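Junetent Is Packing Up the Practice Room, and the Sheet Music Is Going Somewhere Good

For release 2026-10-17

Hi, it's Mahtab Amini from Junetent. I run the lending shelf for our music room, and I usually leave the press releases to Keyvan Safavi, but he's on tour with his quartet so you've got me this time (sorry, Keyvan, I'm using exclamation marks).

We're opening a second lending shelf in December, over at the Skeltulberg reading room, and we've started sorting out what goes: stands, music, cloths, boxes, the lot.

Music stand and sheet music, sorting table: 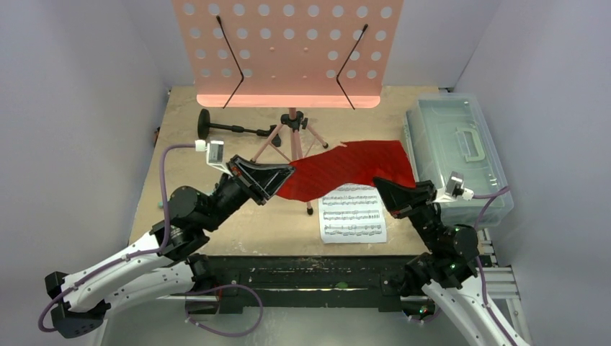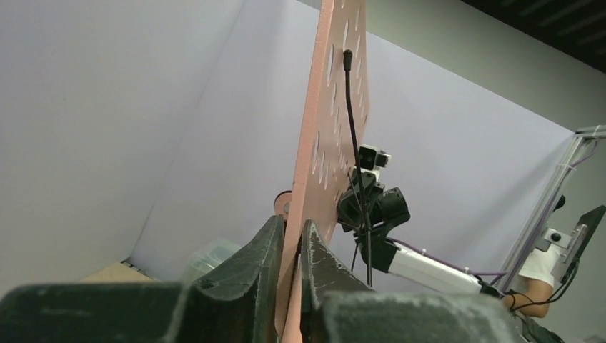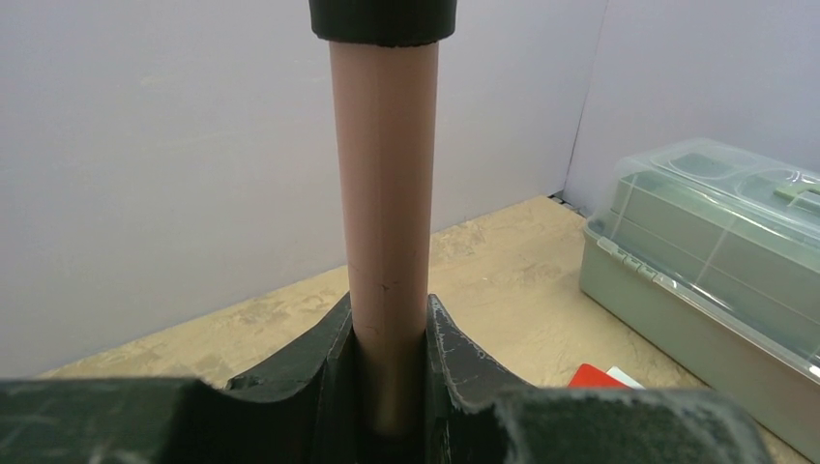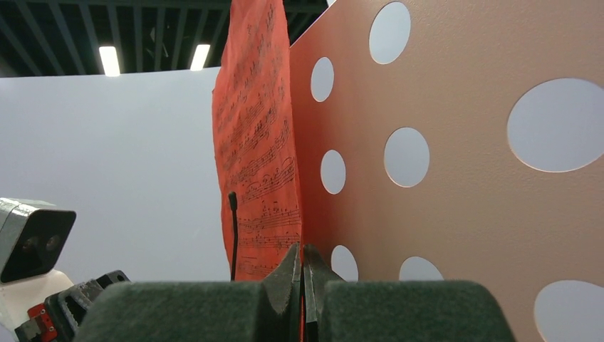
The new shelf will work just like the one we have now. You come in, you pick out a stand and some music, you sign the book, and you take it all home for 3 weeks. No fee and no deposit! If you need it longer, call us and we'll almost always say yes, unless there's a recital coming and somebody else is waiting.

I've wanted this for ages. I started on the violin at 41 with my music propped against a cereal box, and every time I turned a page the whole thing went over. A decent stand changed my practice more than my first 5 lessons did (my teacher, Pejman Bagheri, knows I think this and has been very gracious). So when people ask why we lend stands as well as instruments, well, that's why.

We have 192 pieces of sheet music ready to go on the new shelf, most of it for beginners and people coming back after a long break. There's a good pile of duets too. Pejman has been through all of it with a pencil, fixing the fingerings and writing little notes like "slower than you think" at the top, and I've asked him to please stop before he gets to the cello parts.

"I'd like people to borrow something a bit too hard for them," Pejman told me. "Bring it back when you're sick of it and take another one."

Jamshid Shokri at Skeltulberg has cleared 2 long shelves for us, right by the window, and he's letting people try a stand out in the back room before they borrow it. Do try it! Heights matter a lot, and if you play sitting down you'll want to check how low the desk goes with your own chair.

We could still use some help. If you have clear storage boxes with lids, soft cloths for wiping things down, or spare page holders, we'd love them. Sheet music is welcome as well, any level, pencil marks and all. Please no loose pages from photocopied books.

You can drop things off at the Junetent front desk during normal opening hours, and ask for me or Ardalan Khosravi. Reporters who'd like to come by and look around are very welcome, just call the desk first so I can put the kettle on.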